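10月29日(木) 発表用メモ。持ち時間15分、質疑は別枠。

## 出だし(スライド1〜2)

- 名乗りは短く。所属と、貸出用の布製品を管理していることだけ言う。
- 今日の話はテーブルクロスの保管と手入れ。洗い方の細かい話は後半のJummai Ekpoさんに任せる。
- 会場に飲食店の人が多ければ、先に保管の話をする。式場の人が多ければ染みの話から。

## 在庫の数え方(スライド3〜4)

うちの在庫は、5月の棚卸しで271枚でした。台帳の数字と合わなかったので、棚を全部空けて数え直しています。合わない原因は、サイズ違いを同じ番号で登録していたことでした。今は縁の裏に番号札を縫い付け、貸出のたびに番号で記録しています。

札の位置は角から指4本分。角ぎりぎりに付けると、畳んだときに厚みが出て跡が残ります。Bitero館に貸した分でこれをやってしまい、札を全部付け直しました。

(ここで札の実物を回す。戻ってくるまで待たずに次へ進む。)

## 畳みじわ(スライド5〜7)

淡い色の無地は、しわが一番目立ちます。柄物なら気にならない折り目でも、照明が横から当たると線に見える。会場で広げてからアイロンをかけるのは時間がかかるので、保管の段階で減らすほうが楽です。

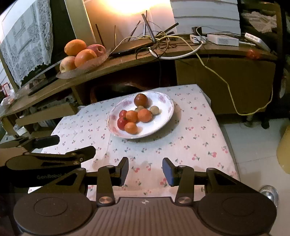
畳まずに巻いて保管すれば、しわは出ないのか。
折り目はほぼ付かなくなりますが、芯が細いと巻きじわが出るので、太めの紙管を使い、巻く前に薄紙を一枚挟んでください。

紙管は場所を取ります。うちの棚には12本しか入らないので、巻くのは長い宴会用だけにして、残りは緩く畳んでいます。畳むほうは、棚から出すたびに折る位置をずらす。同じ線で折り続けると、そこから生地が弱ります。

## 染み(スライド8〜9)

- 返却時に広げて見る。畳んだまま受け取らない。
- 赤ワインと油は札の色を分ける。赤い札がワイン、黄色が油。
- 分からない染みは無理に落とさず、そのまま洗い場へ。自己判断で漂白剤を使った一枚は、そこだけ白く抜けて戻せませんでした。
- Lumettiから借りた麻のクロスは縮みやすい。湯を使わないこと。
- ろうそくのろうは、固まってからへらで浮かせる。爪でこすると繊維の奥に入る。

## 貸出先への頼み方(スライド10)

Nana Quarteyさんが作った一枚ものの案内を配ります。以前の案内は3ページあり、読まれていませんでした。今のものに書いてあるのは、濡れたまま袋に入れない、ピンを抜く、番号を確認する、の三点だけです。Flernwoodの会場では、これに変えてからピンの残りが減りました。

案内は袋の内側に入れること。外に貼ると配送中にはがれます。

## 質疑の前に

- 費用を聞かれたら、紙管と薄紙の金額だけ答える。人件費は計算中。
- Negussieの倉庫の湿度については記録が手元にない。後日メールで返す。
- 札の縫い方は口で説明しにくいので、休憩中に見本で見せる。
- マイクをJummaiさんに渡す。スライドの切り替えはそのまま自分がやる。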